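Join the Suvwood Spoon Carvers for our Spring Carving Season
Posted Feb 11, 2024
Open to all, no experience needed

We are looking for people to carve with us this spring! Suvwood is a small green-woodworking group based in the old creamery building on Lamptey Street, and we make things you can cook and eat with: spoons, butter spreaders, scoops, the odd ladle when somebody feels brave. The new season begins in March and we have nine places open.

You don't have to be handy. Plenty of our regulars had never held a carving knife before their first evening, and a few of them now make their own kitchen tools and complain about the ones in stores. If you can sit on a stool for a couple of hours and you like the smell of fresh birch, you will be fine.

What you will do

We meet one evening a week for the whole season. The first two meetings are about safe grips and simple cuts, and everyone makes a butter spreader (it is hard to ruin a butter spreader, though we have seen it done). After that you pick your own project. Most people go for an eating spoon, some want a flat turner for pancakes and eggs, and last year one table carved nothing but coffee scoops and was perfectly happy.
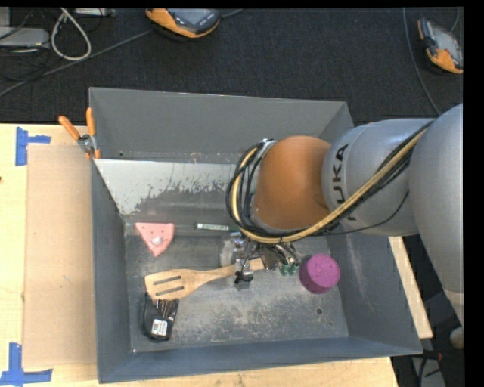

Toward the end of the season we have two evenings on finishing, with oils, burnishing, and a bit of simple pattern work on the handles for anyone who wants it. Then comes the potluck, where you have to serve your dish with something you carved. This is the best night of the year and we would love it if you brought your family.

The big project

This spring we are also carving for Flarkutport, the neighborhood kitchen down by the ferry landing. They cook a shared supper every week and their drawer of utensils is a sad sight. We promised them 350 pieces, mostly spoons and turners, and we are well on our way but need more hands. Everyone who joins is asked to give at least two finished pieces. They don't need to be pretty! They need to be smooth, food safe, and strong enough to stir a big pot of beans.

The pattern most of us use for the turners is the Hisar, a plain shape with a slightly bent blade and a long handle. It suits beginners very well, and we have paper templates to trace.

What we provide

Knives, axes, chopping blocks, gloves, and all the wood. Our birch and maple come from storm-felled trees, so the supply changes from week to week and you may end up trying cherry or apple too. Tea and coffee are always on.

What we ask of you

Be 16 or older, come to the first two meetings without fail, and stay to sweep up. Wear closed shoes. Left-handed carvers are very welcome – we have left-handed hook knives and they don't get out nearly enough.

There is no fee. A jar by the kettle goes toward sandpaper and oil.

How to join

Drop a note through the door at 1708 Lamptey Street, or fill in a card at the Flarkutport front counter. Tell us your name, how to reach you, which hand you carve or write with, and what you would most like to make. If we have more cards than places we start a waiting list, and people on it get first pick in the fall.

The stairs at the front are steep. Use the side door on the alley if you need a level way in, and ring the bell twice.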